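Prieto Street Neighborhood Newsletter
Last updated: February
Reading time: 4 min

Getting the spring swap ready: what to bring, what to leave at home

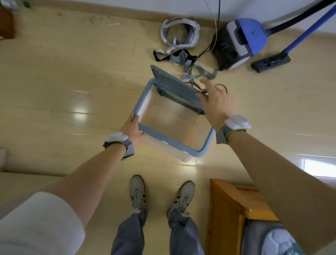

Drop-off hours

The household swap is back at the Kudent Hall on Monday. Doors open for drop-off at 4 in the afternoon and close at 6. The swap itself starts once the tables are set, and it runs until the hall has to be locked for the night. If you can't make the drop-off window, leave a message at the hall desk and Yolanda Olmedo will call you back to arrange another time.

Parking is on the Hutow Road side only. The front spaces are being kept free for people unloading large items. Please move your car to the back lot once you've unloaded.

How it works

You don't need to bring something in order to take something. Last year we had a points system with colored tickets, and it caused long lines and a few arguments over what a toaster was worth. This year there are no tickets. Everything on the tables is free to whoever takes it.

Entry is free for residents of the six streets covered by this newsletter. Friends and family from other parts of town are welcome after the first hour.

What we can take

Kitchen items, bedding, curtains, books, board games with all their pieces, garden tools, small furniture you can carry by yourself, picture frames and storage boxes with lids that still close. Children's clothes are always the first to go, so bring those if you have them. Please wash fabric items before you bring them and tie pairs of shoes together by the laces.

Working lamps and small appliances are fine. There will be an outlet by the kitchen door where you can show that yours turns on. Musyoka Magesa will be at that table for the whole evening and has the final say on anything with a plug.

What we can't take

Mattresses, car seats, bike helmets, paint, opened cleaning products, printers and large televisions. We were left with four televisions last time and had to pay to get rid of them. The county drop-off site takes most of these things, and there is a printed list of its hours on the hall notice board.

Packing your things

Use boxes or crates you can do without for the evening. If you want yours back, write your last name on a piece of tape and stick it to the bottom. Unmarked containers will be treated as part of the swap. Don't fill boxes of books to the top, as the bottoms tend to give out on the hall steps.

Put breakables in newspaper and mark the box. Keep screws and small parts in a bag taped to the piece they belong to. A bookcase came in last spring without its shelf pins and went home with the person who brought it.

Leftovers

Anything still on the tables at the end goes to the Jotia thrift store. Their van holds 50 boxes, and the driver will make one trip. Salamatu Tamuno is looking for two people with pickup trucks in case there is more than that. She would also like to hear from anyone who can lend a hand cart.

Repair table

Olaia Lorente is running a sewing repair table again. She can do hems, buttons and simple tears while you wait. Zippers will need to be left with her and picked up the following week. There is no charge, but she could use thread in dark blue, gray and black.

Hall fund

The hall fund stands at $3,098 after the winter supper. The next expense is the back door, which has been sticking and needs a new frame. A jar for donations will be on the coffee table at the swap. Coffee and tea are free, and please bring your own mug if you can.

Questions about the swap can go to Rocío Mateos through the hall desk. The next newsletter will have the dates for gutter cleaning and the new recycling schedule.

You are receiving this newsletter because you signed up at the hall or on our website. To stop receiving it, use the unsubscribe link in your email.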